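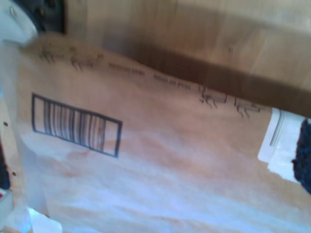

Photo: Francine Bouchard / Wurnura

Wurnura is hiring - part-time parcel and mailroom helper

Need someone soon, February start if we can swing it. Small mail-order seed and yarn shop, Grurkwood building, back entrance off the loading lane. Orders picked up since the new catalog and Harvey can't keep up on his own.

The job: 15 hours a week, mornings. Packing, labels, returns. Carrying bins up from the basement. Answering the phone when Isabelle is out. Some days 200 parcels, slow days you'll be winding sample cards and sweeping.

You should be OK with lifting, standing, and reading bad handwriting. French helpful, not required. No experience needed, we'll train you. Driver's license a plus (the Perron run, twice a week, our van).

Pay: hourly, paid every 2 weeks. Staff discount on yarn, not on seed, sorry. Parking is free but tight.

Also a bit of desk stuff. Printing pick lists, updating stock counts, plugging the label printer back into the network when it drops. Basic computer skills is plenty.

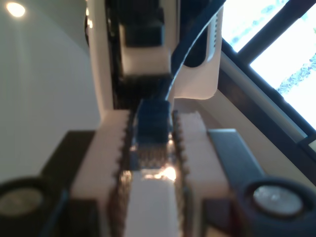
How to apply

Short note, few lines, to Réjean Gauthier at the front counter or thru the form on our jobs page. Resume if you have one. Tell us wich mornings you can't do. Two references, one can be a teacher or neighbor. We'll call people in the order notes come in, trial shift is paid.

Open till filled. Past applicants welcome to try again, Murray Fortin did and he's been here ever since. 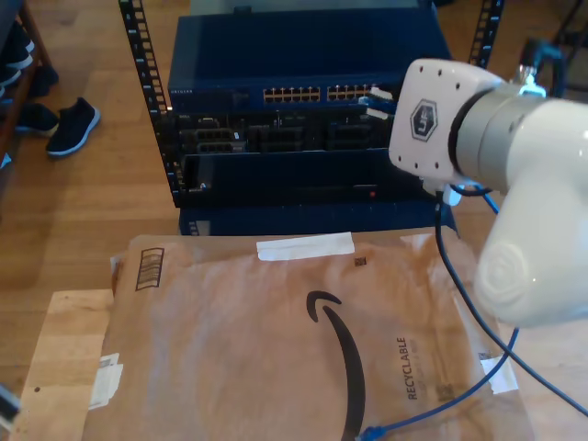 Blue network cable and plug.

Questions, ask for Isabelle, before noon is best.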